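Orkano kitchen sim — software meeting minutes
May, 10:00, small meeting room and call

Present: Felista Rotich (chair), Mio Sugawara, Danica Trnka, Gudrun Lammers
Apologies: Rosemarie Lammers
Minutes: Gudrun

1. Previous minutes
Accepted with one correction. The planner timeout belongs to Danica, not Mio.

2. Planner
Danica has moved the arm planner to the new collision library. The nightly run finished 3,842 episodes in the cooktop scenes, and 131 of them ended in a planning failure. She has gone through the failure logs and most have the same cause: the wrist is checked against a padded box for the backsplash, and the padding is too generous when the pan is on a rear burner. The planner then rejects approaches that the arm could make without touching anything.

Felista asked whether the padding could just be removed. Danica would sooner shrink it for static geometry and leave it alone for anything that can move. Agreed. The old value stays in the config as a comment until the next release.

Mio asked for the failure reason to be written to the episode record as well as the log. At present you have to match timestamps by hand. Danica will add a field.

3. Pan handle grasp
Mio showed the rear burner layout in the viewer and went over how grasp candidates are scored. The handle is short and faces the arm, so the sampler has little length to work with and returns a lot of near-duplicates.
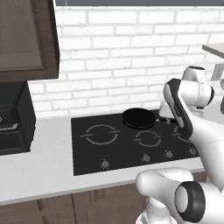

Cooktop scene, rear burner layout, gripper near the pan handle.

Mio's proposal is to drop duplicates before scoring and to spend the time saved on wrist angles. Gudrun was concerned about making the sampler specific to pans. Mio will put it behind a flag and leave it off for the other object sets.

There was some discussion of whether the knobs along the front of the cooktop need their own collision shapes. For now they are part of the cooktop mesh. No change until the knob-turning tasks are scheduled.

4. Perception
The pan segmenter loses the edge of the pan against the black glass when the lights are turned down. Mio has tried two fixes. Wider lighting variation in training helped a little. Feeding in depth helped more, but it slows the perception node and Felista does not want that on the Rothe machine until it has been profiled. Mio to profile both and bring numbers.

Masks where the arm covers part of the cooktop are still scored as if nothing were hidden. Gudrun to fix the scoring script.

5. Tooling
Trevico have asked for the episode export in their own format. Felista will ask them for a schema before anyone writes code. The Gusau build server ran out of disk again — old render caches. Gudrun has cleared them and will set a limit of 4 builds per branch.

6. Actions
Danica: reduce static padding, add failure reason field, rerun nightly set
Mio: duplicate filter behind flag, profile depth input
Gudrun: scoring script, cache limit
Felista: Trevico schema, send Rosemarie the notes on item 4

Meeting closed 10:50. Next meeting same time, Danica to chair.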